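Robôs e tarefas domésticas

A automação doméstica tenta passar para as máquinas o que fazemos sem pensar. Eu acompanho o assunto há anos e continuo achando a roupa o caso mais teimoso – tecido não tem forma fixa! Segurar até que vai: 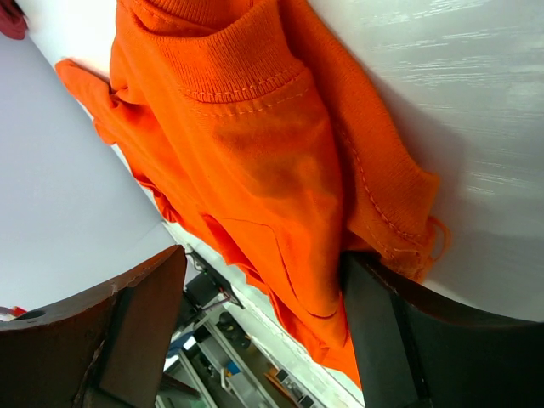 Dobrar

Aí complica. Com dois braços dá para pegar dois cantos, mas antes é preciso achar os cantos no meio das rugas (eu mesmo me perco com lençol de elástico). Ottmar Bauerfeind defende que a fábrica chega lá antes da nossa casa, e eu concordo com ele.
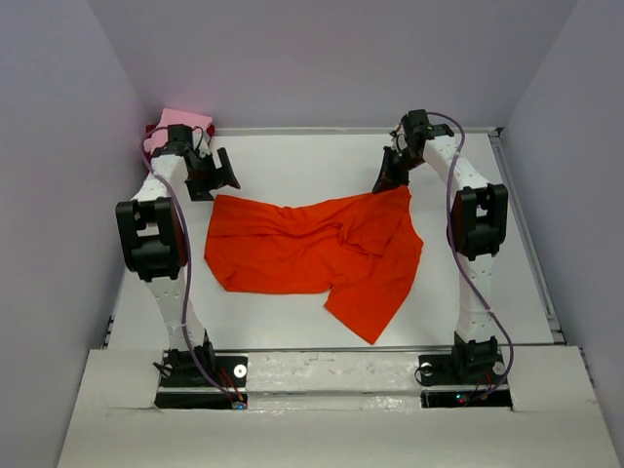 Dois braços e uma peça laranja-avermelhada na mesa.

Comentários (3)

Lúcia: E passar a ferro, quando?

Teco: Compro no dia em que dobrar meia.

Marlene: Faltou falar da louça!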